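Stindeck Forum > Manipulation > Teaching by Demonstration

Topic: Remote control or hand guidance for basket tasks

t_leinonen
Our group requests comment on a draft procedure. Operators at the Kokkonen site currently teach basket placement by remote control. We hold 1253 accepted demonstrations and intend to reach 2000 by July. The draft would move the remainder to hand guidance. The present table arrangement is attached.
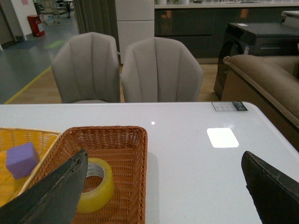
Purple foam cube in the yellow basket, tape roll in the brown one.

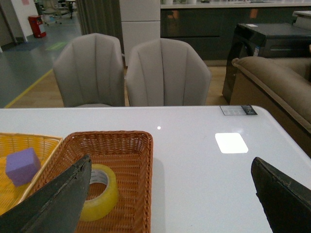 Operators report that remote control is tiring after 2 hours, and their approach paths become less consistent. Comments are invited before the draft is submitted.

Regards,
Tiina Leinonen

jundon_ops
We do not support the change. With hand guidance, the operator's arm enters the wrist view, and the policy may learn from it. Shorter shifts should be considered first.

badesari
I respectfully disagree with the previous member. Our operators hold the arm well behind the wrist, and we rejected only 8 recordings on those grounds. Approach paths improved noticeably.

jundon_ops
Was the same gripper opening used for both methods? Without that, the comparison is of limited value.

badesari
It was not. I will request the settings and post them on Saturday.

t_leinonen
Thank you both. The draft will remain open until those settings are available. Remote control continues in the meantime.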